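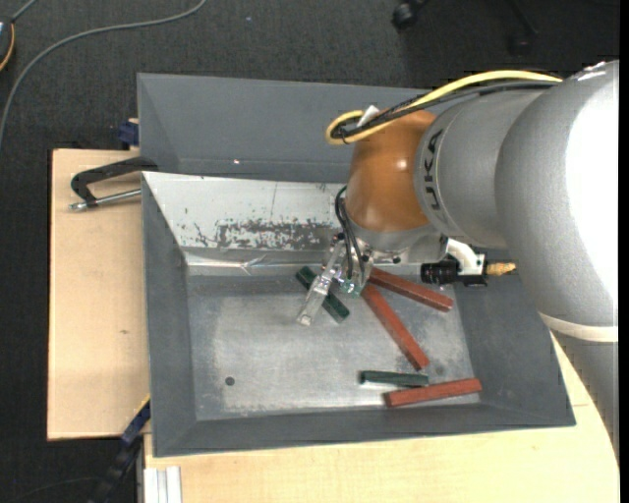 Sorting blocks is not sorting parcels

By the time our group reached the last stop on the Clullent open day, we had been told three times that warehouse picking was solved. The word was on the banner in the foyer and on the lanyards. It was also in the opening talk by Vojtěch Jireš, who runs the demonstration hall and is a likeable speaker, quick with his hands and very fond of the future tense.

I write about haulage for a living, and I have spent more nights than I would like in sorting sheds. So I went to the block demonstration with a simple question: what would this machine do with a bag of cat litter that has split at one corner?

The task it was set is easy to explain. Rectangular blocks in red-brown and dark green lie in a metal bin, and the arm, a KUKA, has to pick them out by itself. I watched it for most of a coffee break. It was good. When it missed a block it came back and tried from another side, and I admit I found myself rooting for it.

But look at what it had been spared. A block has flat sides and keeps its shape. It has no label to tear and no strap to snag, and it doesn't sag in the middle when you lift one end. The bin held a handful of them, on bare metal, with plenty of room to get a finger down between. Anyone who has stood at the Grīnberga depot at two in the morning knows that goods do not arrive like that. They come as a heap, wrapped in film, with something leaking at the bottom.

I put the cat litter to Jireš. He said the principle was the same. I asked whether they had tried it. He said soft goods were on the list for next August.

Then there are the figures. A slide in the main hall promised 598 picks an hour. A good human picker at Grīnberga was put at 274, without a word on where that number came from. When I asked which objects the 598 referred to, I was told "standard items". A standard item, as far as I could establish over the sandwiches, is a block.

Waltraud Sperling, who was in my group and has managed the Kutmont site for longer than Clullent has existed, asked the better question. She wanted to know who comes out when it stops. The answer was a support contract, with an engineer on site the next working day. Her site moves 800 pallets on a bad night. She wrote "next working day" in her notebook and underlined it.

I don't doubt the engineering. Getting a machine to pick up a block that has landed at an awkward angle is hard, and the people who did it should be proud. My quarrel is with the banner. The firm is asking Tiruvari, and others with thin margins and tired staff, to sign for five years on the strength of a job no depot has ever needed doing.

If Clullent is sure of its product, it can invite us back and let us bring the load. I would bring 200 returns straight off a trailer, unsorted. Sperling has offered the trailer.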